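Call for participants – keyboard typing and desk comfort study, Lasteseck building

We need 44 people who type a lot. Or don't type much but are willing to. Starts in June, runs until the places are filled.

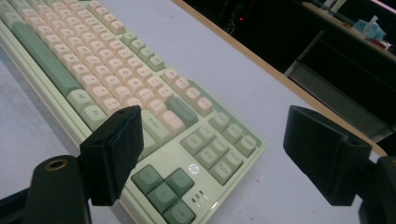

Mint green case, cream and sage keys, gray desk.

What it is

Folholm is comparing full typing setups for shared desks – keyboards mostly, also chair height, wrist rests, where the mouse ends up. You come in, you type, you fill in a short form, you go home. No software to install, no homework.

Each session is 61 minutes including the break. Please don't book something right after, people always run over with the form.

Who can take part

18 or older
Comfortable reading and typing in English
Any typing speed, two-finger typists very welcome (we have too few!)
Left-handed people especialy wanted
No hand or wrist surgery in the past year
Not working for Folholm or Guthrie, sorry

Glasses fine. Long nails fine, just put it on the sign-up so we can get a spread.

What you'll do

Copy out short texts, then a page of numbers, then edit a messy letter using the arrow keys plus Home, End, Delete and so on. Then the same again on a different board. Between rounds you rate noise, key feel, how far you had to reach for Enter, whether the colors helped or got in the way. Last round was all black keyboards and we got a lot of comments about not finding Page Up and Page Down, so colored keys are in this time.

You can stop at any point. You still get paid for the session.

Pay

A Guthrie gift card, handed over at the end, or store credit at Wendine if you prefer. Tell us which when you sign up, we can't swap on the day. Parking is free behind the building, take a ticket from the front desk and put it on the dash. Coffee and water in the hallway, please no drinks at the desks.

How many sessions

One is enough. If you want to come back, 5 is the most per person, each with different keyboards. Return visits are booked by us after the first one, don't fill in the form twice – it makes a mess of the list.

We also need a session assistant

Paid, part time, 7 weeks. Setting up desks between participants, wiping down keys, swapping keyboards, checking that forms are complete and typing up the handwritten comments. You need to be on time, tidy and OK with saying the same instructions many times over. Experience with studies is nice, not required. Assistants can't also be participants. Send a resume and two lines on when you're free, to Apostolos Lazaridis, subject line ASSISTANT.

Sign up

Participants – write to Nermin Sönmez with:
your name and a phone number
mornings or afternoons
left or right handed
what you type on now (laptop, desktop, phone only, whatever)
gift card or store credit

You'll get a time slot back by email. If you dont hear anything check spam first, then call the front desk and ask for the typing study.

First slot is 8:30 am, last one 4:45 pm. Room is up the stairs, second door on the left. Elevator is at the back entrance, ring the bell and we'll come down. Need to cancel? Let Nermin know the day before so we can call someone off the waiting list.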